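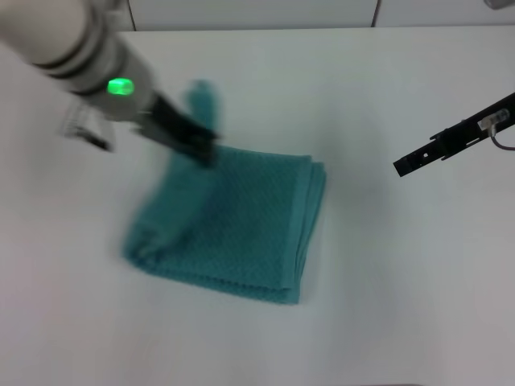
ok thread on the linen situation bc people keep asking. moved to Milcombe in March, flat came with zero towels, zero sheets

1/ do not buy the fluffy ones from the big shop on Covasard street. 10 washes and mine went stiff as toast. also shed all over my black pants

2/ fabric softener is the problem half the time. coats the loops, stops them soaking up water. skip it. splash of white vinegar in the rinse – smell goes, promise

3/ thread count. my sheets say 3000. come on. the ones I sleep best in say 332 and cost less than lunch

4/ hotel closeout sales!! got 8 bath towels from the old Otia when it shut. thin, ugly hem, dry you in two seconds. best thing I own

5/ line drying = crunchy. shake them hard first, then 10 min in the dryer at teh end

6/ someone asked re: Nieto bath sheets. too big for me, took forever to dry in a small bathroom. nice color tho

7/ old ones go to the animal shelter – call first, ours doesnt take anything with fringe

ok gotta run, bus is here. will do pillows later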